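Stiredeck Ground Floor Walk-Through, April round
Units covered: Simska side, Nollow side, shared hall, loading door
Form in use: the short one. Comments under each line where there's anything to say.

Key: OK = fine. FIX = needs work before next round. WATCH = leave it but look again. N/A = doesn't apply.

1. EXITS AND WALKWAYS

1.1 Front door opens fully, no key needed from inside. OK

1.2 Back door opens fully. FIX
Sticks at the bottom. Needs a real shoulder push. Sill plate has lifted on the hinge side, door drags over it. Same comment as last round, no work order that I can find.

1.3 Hall clear to full width. FIX
Flattened cardboard leaning on the wall by the meter closet again. Moved it myself, will be back by Monday if the recycling pickup isn't sorted out.

1.4 Exit signs lit. OK front, OK back, FIX at stairs
Stair sign is lit but very dim on the left half. Battery test button does nothing. Replace the whole unit, don't bother with the bulb.

1.5 Emergency lights, button test. OK
All held. Hall one took a second to come on. Fine.

1.6 Stair treads and handrail. WATCH
Third tread from the bottom, nosing strip coming up at one end. Pressed it down, it stayed down. Handrail solid.

2. FIRE

2.1 Extinguishers mounted, tagged, gauge in the green. OK except one
The one by the loading door is sitting on the floor behind the hand truck. Bracket is still on the wall, so please just hang it up. Tag is current on all of them.

2.2 Smoke detector heads clean and uncovered. FIX
Painter's tape and a bit of plastic still over the head in the Nollow back office. Painting has been done for weeks. Took the tape off. Panel showed no trouble after.

2.3 Sprinkler clearance, storage at least 18 inches below heads. FIX
Top shelf in the Simska stockroom is too high at the far end. Lower one row of boxes and it passes. Told the desk.

2.4 Fire door between hall and stockroom closes and latches. OK
Closer was adjusted after last round, works well now. No wedge under it today. Thank you.

2.5 Space heaters. WATCH
One in the front office, unplugged. Tip switch works. Must go straight into a wall outlet, never a strip.

3. ELECTRICAL

3.1 Panel access, three feet clear in front. OK
Floor tape is wearing off, could be redone.

3.2 Panel directory readable. FIX
Half of it is pencil and the pencil is going. Breakers for the hall lights and the water heater are swapped on the card. Retype the card.

3.3 Cords. WATCH
No taped-up cords found. One orange extension running to the drink fridge as permanent wiring. Not permanent wiring! Ask the electrician for an outlet there when he's in for the panel.

3.4 Outlets near sinks have GFCI, trip and reset. OK
Kitchen one tripped and reset. Restroom same.

3.5 Cover plates. FIX
Cracked plate low on the wall behind the copier. Cheap, just do it.

4. WORK SURFACES AND BENCHES

4.1 Tops stable, no sharp edges. OK

4.2 Items on tops not stacked near the edge. OK
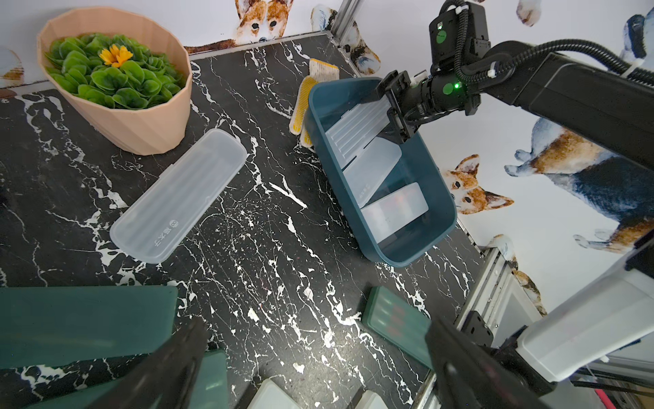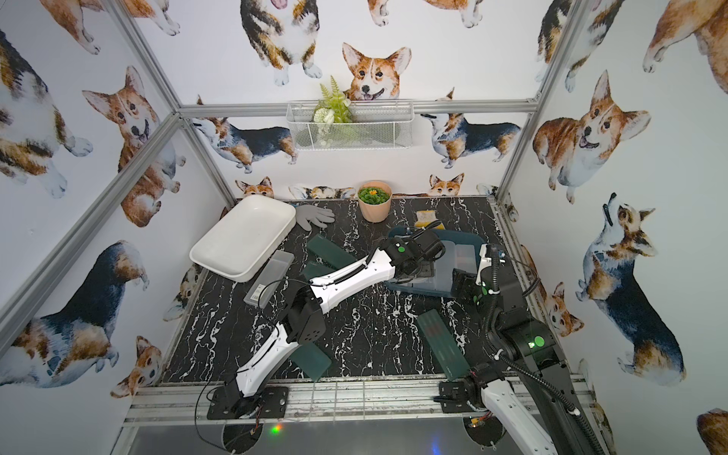 Marble-pattern top, corgi wall covering.

4.3 Stools and chairs. FIX
Gray stool with the split seat is still in use. Tag it out and toss it. Gas lift on the tall chair sinks slowly, annoying but not dangerous.

4.4 Knives and box cutters put away closed. FIX
Two left open on the packing counter, Simska side. Retractable ones only from now on, this was in the last memo too.

4.5 Step ladder. OK
Feet good, spreaders lock. Label is peeling but you can still read the load rating.

5. STORAGE AND CHEMICALS

5.1 Shelving anchored. OK / WATCH
Marinescu shelving along the north wall is anchored top and bottom. The one loose bay at the end has a single screw in drywall. Needs a stud or a proper anchor.

5.2 Heavy stuff low. FIX
Paper cases on the fourth shelf. 40 pounds each. Bottom shelf is half empty, swap them.

5.3 Cleaning products labeled. FIX
Spray bottle under the kitchen sink with no label, clear liquid. Did not sniff it. Dumped per the sheet, bottle binned.

5.4 Safety sheets in binder. OK
Binder is in the right place. Missing the page for the new floor cleaner, print it.

5.5 Bleach and ammonia products apart. OK

6. FLOORS, WATER, AIR

6.1 Mats flat. FIX
Front mat curls at the corner nearest the door. People are going to catch a toe on it. Replace before the rain, dont tape it.

6.2 Leaks. WATCH
Ceiling tile stain outside the restroom, same outline as last round as far as I can tell from the marker line. Dry to the touch. Draw a new line if it grows.

6.3 Water meter reading for the log: 2,161

6.4 Water heater area clear, relief pipe points down. OK
Broom stored behind it. Move teh broom.

6.5 HVAC filters. FIX
Nollow side is filthy. Size is written on the side of the unit, spares are on the shelf above the mop sink.

7. FIRST AID AND PAPERWORK

7.1 Kit stocked. FIX
Low on medium bandages, no burn gel at all. Eyewash bottle expired. Reorder is under $20, desk can buy it without asking.

7.2 Emergency numbers posted. OK
Suite number on the notice is old. Should read 189. Fix in pen for now, reprint later.

7.3 Incident book. OK
No new entries. Pen missing from the string.

DO FIRST
Back door (1.2)
Extinguisher back on bracket (2.1)
Stockroom top shelf (2.3)
Loose shelf bay (5.1)
Front mat (6.1)

Everything else by next round. If you close out a line, initial it on the paper copy in the meter closet and leave the old comment readable, no white-out. Loading door itself not tested, truck was parked against it the whole time. Will come back for that one at 7 a.m. before deliveries.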